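Foro Vivir con poco espacio > Cocina y bebidas > Té en termo: ¿por qué sale amargo?

Lok-yiu_L
Noviembre de 2024
Buenas tardes a todos. Primero pido disculpas por mi español, que todavía estoy estudiando. Vivo en una habitación alquilada y la cocina está dos pisos más abajo, por lo cual preparo el té por la mañana y lo bebo durante el día en mi mesa. Mi problema es el siguiente: el té verde, después de 3 horas en el termo, tiene un sabor muy amargo. Uso 6 gramos de hoja para 495 mililitros de agua. ¿Es demasiada hoja, o es culpa del recipiente? Agradezco cualquier consejo.

inma_bravo
Hola, y tranquila por el español, que se te entiende de maravilla. Es mucha hoja. Para medio litro yo echo la mitad y la saco a los dos minutos. Si la dejas dentro toda la mañana, amarga con cualquier termo del mundo.

kwanho.chung
No estoy de acuerdo con Inmaculada. En mi casa la hoja siempre queda dentro y se va añadiendo agua. Lo que hay que cambiar es el té. Un blanco o un oolong poco tostado aguantan bien, el verde japonés no aguanta nada.

inma_bravo
Pero añadir agua en un vaso abierto es una cosa y un termo cerrado es otra. En el vaso se enfría. En el termo lo estás cociendo.

kwanho.chung
Por eso dije que cambie el té.

Lok-yiu_L
Muchas gracias a los dos. El té es verde, de una marca que se llama Su, y en el paquete no está escrita la temperatura. Yo usaba el agua cuando acababa de hervir. ¿Esto también es un error?

Tsao_HY
Sí, ese es el error principal. Espera hasta que el agua baje a 80 grados, o pon un poco de agua fría primero. También mira la junta de la tapa. Yo compré un termo Dultov en mayo y durante semanas creí que el té era malo, pero era la silicona, que guardaba el olor del café. La herví con bicarbonato y el sabor mejoró bastante.

inma_bravo
Lo del bicarbonato lo apoyo. Lo de hervir la junta ya no tanto, a mí se me deformó una y el termo empezó a gotear en el bolso.

Tsao_HY
Quizá la dejaste mucho tiempo. Yo la dejé 2 minutos.

Plukby
¿Y por qué no te compras un hervidor pequeño y te lo haces en la habitación? Tanta química para un té.

Lok-yiu_L
El contrato no permite aparatos que calientan. Lo pregunté dos veces a la dueña y la respuesta fue la misma.

Plukby
Vale, retiro lo dicho.

Yi-chun Kong
Llego desde otro hilo, con permiso. Yo separo los recipientes según la bebida y desde entonces no tengo sabores mezclados. El termo es solamente para agua caliente. El té lo hago en vidrio, con la hoja suelta, y lo bebo pronto. Así se termina la discusión sobre si la hoja se saca o no se saca, porque nunca entra en el termo. Dejo dos fotos de la mesa, que es de madera clara:

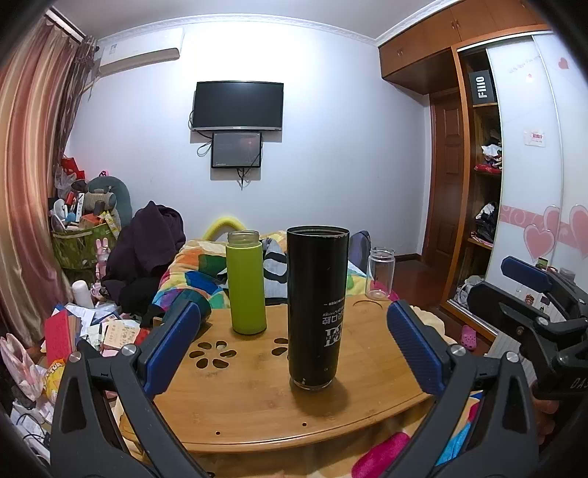
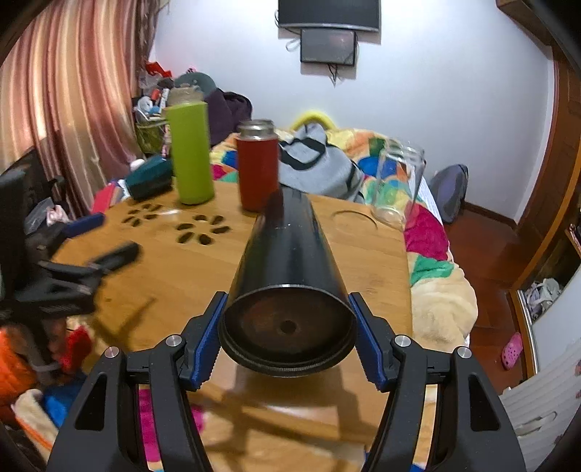 El vidrio tiene otra ventaja: se ve el color del té y uno aprende a parar a tiempo. Cuando el verde empieza a ponerse amarillo oscuro, para mi gusto ya es tarde. La desventaja es que el vidrio de una sola pared quema los dedos, así que conviene llenarlo hasta dos tercios y cogerlo por arriba.

kwanho.chung
Esto me parece lo más razonable del hilo. Añado que el agua dentro del termo también pierde temperatura, de modo que a media mañana ya está bien para un verde sin esperar nada.

inma_bravo
Depende del termo. El mío del Brolbridge sigue quemando a la hora de comer.

Lok-yiu_L
He probado lo que dice Yi-chun, con 3 gramos de hoja en un vaso, y el sabor es mucho más suave. La segunda agua me gustó más que la primera. Me queda una duda: ¿dónde ponen ustedes las hojas usadas cuando no hay fregadero cerca? De momento las guardo en un tarro con tapa y lo bajo por la noche, pero huele un poco.

Tsao_HY
Yo las escurro con un colador y las dejo secar sobre papel. Secas casi no huelen.

inma_bravo
A la maceta, poquita cantidad y mezclada con la tierra. Si las dejas encima les sale moho, te aviso.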